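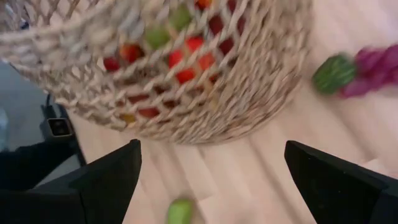

Wrist camera view, basket task. Gripper open, basket upper half, motion blur on basket and floor objects.

Watbridge Manipulation Group
Minutes of the demonstration working meeting, 9/29/18

Chair: Čestmír Sokol
Minutes: Alžběta Kopecký
Also present: operators from both shifts, one representative from Flurik (remote)

1. Previous minutes
Accepted with one correction. Item 4 should read "leader arm," not "follower arm."

2. State of the demonstration set
The basket task stands at 3,851 recorded demonstrations before filtering. The target for the first training run is 3,000 after filtering. Sokol expects the target to be met unless the blur threshold under item 3 is set very tight. Hand-guided and teleoperated demonstrations are still stored together. Kopecký asked for them to be split by a field in the episode header so that the two can be trained separately. Agreed.

3. Blur in the wrist view
The wrist view attached to these minutes was discussed. The fingers are sharp and the background is not: the basket weave, the striped green object and the magenta object to the right of the basket are all smeared in a similar direction. The group read this as camera motion relative to the floor. Operators on the leader arm tend to sweep the wrist during the approach and slow down only when the fingers are near the object.

Two options were considered:
a) Shorten exposure and accept a noisier image. The right side of the floor is already bright in this view, so some loss of light there is acceptable. The gray surface on the left is darker and may suffer.
b) Cap wrist speed in the teleoperation software.

Flurik's representative noted that a speed cap changes how operators move and that the lag is felt in the hand. Sokol preferred (a) first. Agreed to try (a) on one station and leave the cap off. Episodes with blur during approach only are to be kept. Episodes with blur at finger closure are to be dropped.

4. Objects at the lower border
In the same view the light-green object on the floor lies between the fingers and is partly outside the image. Kopecký asked whether the labelers should mark an object as visible in this case. The current guide says only "in view." New wording: an object counts as visible if any part of it is in the image, with a separate flag for partial. The guide will be reissued under a new version number.

The same question came up for objects seen through the basket lattice. The red and green ones near the top are easy to pick out, while those lower down are shaded and faint. Labelers have not been consistent. No decision. Kopecký will pull a sample and bring disagreement figures to the next meeting.

5. Operator procedure
The following was agreed for both shifts:
Start each demonstration with the fingers fully open.
Do not regrasp more than 2 times. After that, end the episode and mark it failed.
Hold still for one second after release before pressing stop.
Do not trim failed episodes by hand.

One operator reported that the foot pedal on the Moffat station sometimes registers twice, which closes and reopens the gripper. Sokol will swap the pedal. Episodes from that station with two gripper commands inside half a second will be held back until checked.

6. Replay test
Recorded joint trajectories were replayed open loop on the Dranel arm, 12 episodes. Replay drifted in the longer episodes, mostly after the first placement. Suspected cause is the timestamp offset between the leader arm log and the follower arm log. Kopecký has a script that aligns the two on the gripper signal and will rerun the same episodes with it.

7. Actions
Sokol: exposure change on one station; pedal swap, Moffat station.
Kopecký: header field for demonstration type; visibility wording in labeling guide; lattice sample; replay with aligned logs.
Flurik: written note on the latency introduced by a speed cap.

8. Next meeting
November, date to be set once the filtered count is known.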